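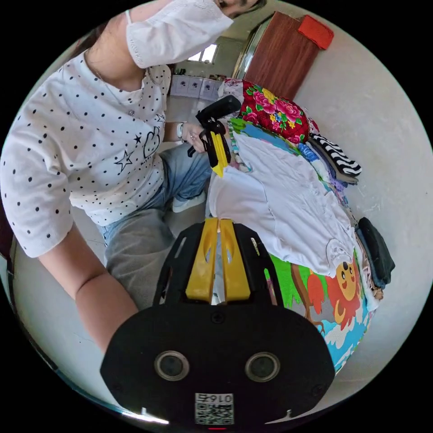
2019-07-16

Failover test on the Olik router, second try. Firmware is the one Mahlet flashed on the spare unit, config copied over from the old one except the DNS entries, which I typed in by hand.

Setup: cable modem on WAN1, Novero LTE stick on WAN2, laptop on port 3 by wire, nothing else on the LAN. Health check pings the first hop on each line every 9 seconds and calls a line dead after three misses. That gives close to half a minute before it switches, too long for calls but fine for mail and backups.

Run 1. Pulled the coax with a 1,034 MB file downloading over plain HTTP. Download stalled, router log showed WAN1 down, then the default route moved to WAN2. The download did not pick up again by itself. Expected, the address changed under it. Restarted with resume and it finished over LTE.

Run 2. Same thing but through the Brernar tunnel. Tunnel stayed marked as up the whole time but passed no traffic for 65 seconds. After that it came back and the download carried on where it had stopped. So the tunnel survives, but it takes longer than the plain route to notice. Keepalive in the tunnel config was at 20. Did not touch it before run 3 because I wanted the same result twice.

Run 3. Same as run 2. Same behavior, the gap was a few seconds shorter. Good enough.

Plugging the coax back in: the route moves back to WAN1 as soon as the first ping gets an answer. I don't like this. The modem answers pings before it has settled, and during run 2 the route flapped twice before it stayed put. There is a "hold" setting under Advanced > Policy but it is grayed out when WAN2 is set as backup. It only opens up in balance mode. Asked Letay Zeleke whether she had seen this on the Yilma site. She has, and they left it in balance mode with all the weight on the cable side. Will try that.

Bonding not tested. The license on this unit covers failover only, and the trial key we had ran out in December.

LTE data used: check the Novero page tomorrow, the counter lags by a day. The stick's own counter resets on power loss so don't go by that one.

Also: the power brick for the stick's hub is the wrong one, the plug fits but it's loose. Found that out when WAN2 dropped in the middle of a run I haven't counted. Right one is in the drawer with the serial cables. Swapped.

To do
- balance mode with hold on, repeat runs 1 and 2
- drop the tunnel keepalive and time the gap again
- export the config before changing anything, the last export is from the old unit
- Mahlet Berhe wants the log lines from run 2, they're in the shared folder under failover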